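Paper Crafting Talk > Watercolor paper that doesn't pill?

inkyporch
July 2, 2022
Hi friends! I've been making birthday cards since January and my Bedadum pad keeps pilling when I blend a second color over the first. I love the texture so much
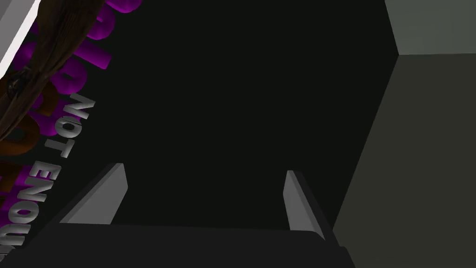 and I'd hate to give it up, but I've ruined 5 panels this week. Is it me or the paper?

mossandglue
Oh, I feel for you! I'd say it's the paper. Two things I'd try:

1. Switch to Zumano, the smooth side. Mine takes three layers of ink easily.

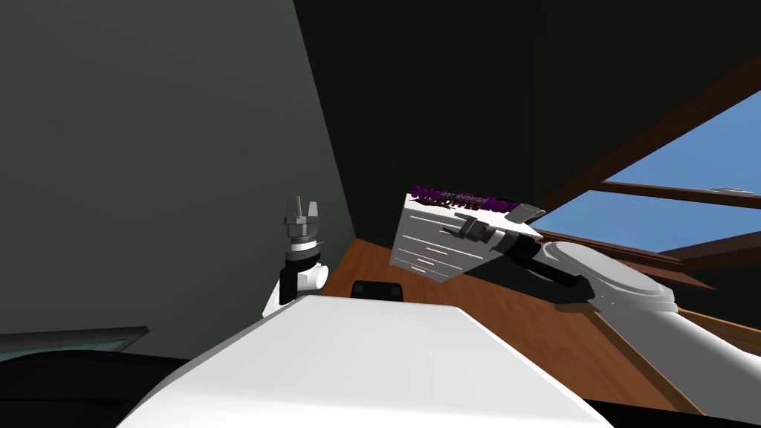

2. Let each layer dry overnight - I know, it's hard to wait!

inkyporch
Overnight! My heat tool will be so lonely.

quietstamper
I have to disagree a little, dear mossandglue. I've used Bedadum for years with a soft Cuadros brush and a very light hand, and it behaves

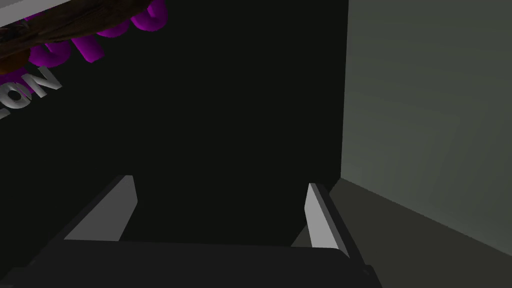

as long as I don't go back over a damp spot. Try the brush before you buy another pad.

mossandglue
Fair enough, though my light hand is still pretty heavy!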